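Kinaesthetic teaching and teleoperation

Kinaesthetic teaching and teleoperation are the two usual ways of showing a robot a task instead of writing it a program. In the first, a person takes hold of the arm and pushes it through the motions. In the second, the person works a controller, a headset or a smaller copy of the arm, and the robot follows along. Both are grouped under the name "learning from demonstration", and both demand more patience than the word "showing" suggests.

Hand guiding

The motors are set to hold up the arm's own weight and little else, so that it can be moved with modest effort. Joint positions are recorded along the way. The method is cheap and easy to explain to newcomers, who tend to discover within minutes that the arm has more elbows than they would have chosen. Its main drawback is that the teacher's hands get into the camera's view, and the robot may come to regard them as part of the job.

Remote control

Remote control keeps the teacher out of view but takes away most of the sense of touch. Operators make up for this by going slowly, and the robot learns to go slowly too. The Skernby rig, a leader-and-follower design built at the Gerside workshop, passes a faint resistance back to the operator's hand. Emese Farkas, who wrote its manual, described the sensation as "shaking hands through a mattress".

Quality of demonstrations

A learned policy copies habits as faithfully as skills. In the Skurnora trials, Gifty Yakubu collected nearly 800 demonstrations of cable handling and threw out 97 of them, mostly for long pauses in which the operator was evidently thinking. A robot trained on such pauses will pause as well - without the thinking. The trials used two operators, one left-handed, and their recordings were kept apart until October.

Cables and cords

Flexible items are a favourite subject and a common source of regret. A rigid block has a position and an orientation; a cord has a shape, and seldom the same one twice. Teachers usually start with a bundled cord, approach with the fingers open on either side, and close near the middle, where the strands are gathered. The Fülöp protocol asks that the bundle be turned a little between attempts - a rule most often remembered after the session is over.
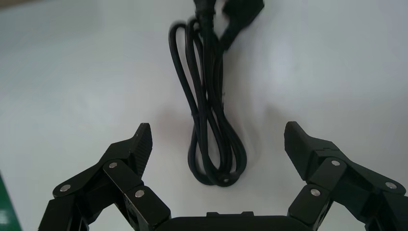 Unbundling is generally taught as a separate task, with its own recordings and a longer time limit.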